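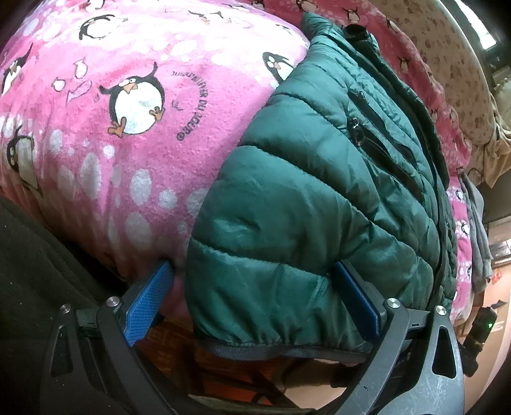

11 Nov 2022

I own one good winter jacket, and every November I have to learn how to fold it again. It's a green puffer, bought in January when everything with a zipper was on sale and I had opinions about the future. It has the temperament of a cat at bath time. You press one side down and the air moves to the other.

My friend Kibet Biwott swears by the sleeves-in, top-down method. He demonstrated it in my kitchen once and the result was a perfect little loaf. Mine tend toward meatball.
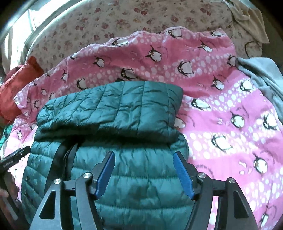 So I've settled on folding it over and walking away before it can react. The penguin blanket makes a decent work surface, by the way – fleece grips nylon just enough to keep the thing from sliding off the bed. I'm a grown adult with a pink penguin blanket and I fold laundry on it.

The plan is still to get 2 sweaters and the jacket into the small bag by tonight. The sweaters went in fine. The bag now has room for a sandwich, so I may just wear the jacket on the train and sweat.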